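Hand-held gripper station, garment table: inspection checklist with comments
Site: Nandedcombe
Unit: Wollix two-finger hand-held grippers, pair
Form: Trirkier station check, weekly

Mark each item OK, ADJUST or FAIL. Comments go under the item. An item marked FAIL takes the unit off the table until it is signed again.

1. Finger pads and tips

1.1 Pads seated full length, no lifting at the front edge. OK
1.2 Tips closed on the 12 mm gauge without side play. ADJUST
Comment: Right finger on unit 2 had slight play at the pivot. Pivot screw turned in, rechecked, within limit.
1.3 Cycle count since last pad change. OK
Comment: Counter reads 3,309. Pads are due for inspection at 3,000 and for replacement when the surface is glazed. Surface still matte on both units. Inspect again at the next check.
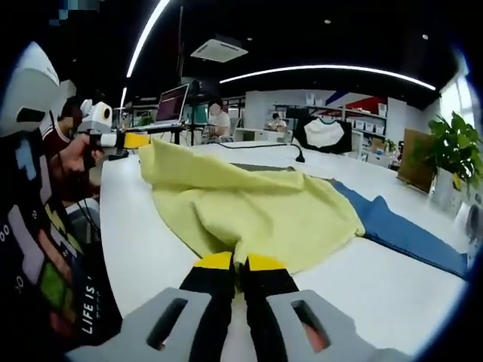 Pad wear is judged at the working opening, with the jaw relaxed and no load on the trigger. Look along the fingers from the operator's side and compare left with right. The yellow tips should be level with each other when they come up to the near edge of the cloth, slightly apart, with the black pads facing forward. A tip that sits low will push the fabric ahead of it. Wipe the pads with a dry lint-free cloth before judging them. Solvent is not permitted on the pads.

2. Jaw action and hold

2.1 Jaw opens fully on release, no sticking. OK
2.2 Single-layer pick from flat, five tries. OK
2.3 Folded pick, five tries. ADJUST
Comment: Unit 1 dropped one pick of five. Return spring was one notch slack. Reset to the second notch and repeated, five of five.
2.4 Pads leave no mark on light fabric. OK
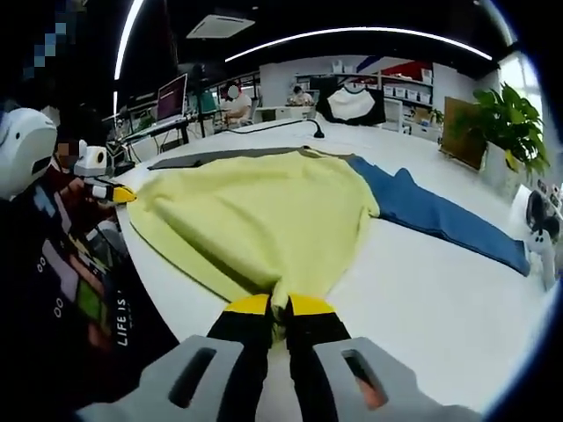
After any spring change, repeat 2.1 before 2.2, as a tight spring can hide a sticking pivot. Record the notch number for both units. If the two units differ by more than one notch, change both springs from the Gidey kit and start section 2 again.

3. Camera module and housing

3.1 Lens clean, no haze or prints. OK
3.2 Module screws tight, witness marks aligned. OK
3.3 Housing free of cracks at the slots. OK
Comment: Check the inner corners of each slot with a flashlight.
3.4 Image stream runs 200 seconds with no dropped frames. FAIL, then OK
Comment: Unit 2 dropped frames on first run. Connector reseated and cable tie moved back from the plug. Second and third runs clean.

4. Table and surroundings

4.1 Tabletop wiped, no grit or adhesive. OK
4.2 Cables on the table clear of the working area. ADJUST
4.3 Cables under the laptop desk off the floor. ADJUST

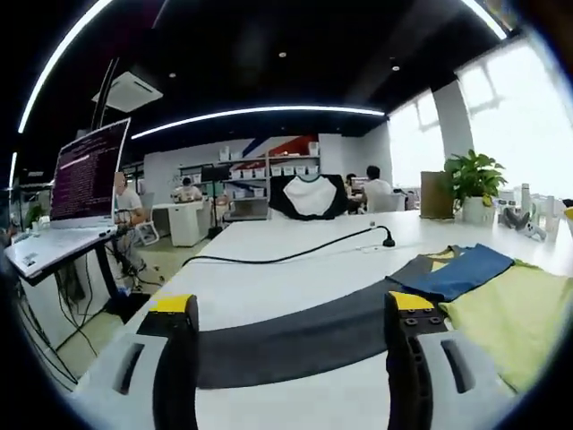 Nandedcombe, 5/10/24

Items 4.2 and 4.3 remain open. Cable clips to be fitted under the desk before the next check. Item 1.2 to be repeated on unit 2 at the same time, and the pivot screw replaced if play has returned. Item 4.2 was also open in April. Both units released for use.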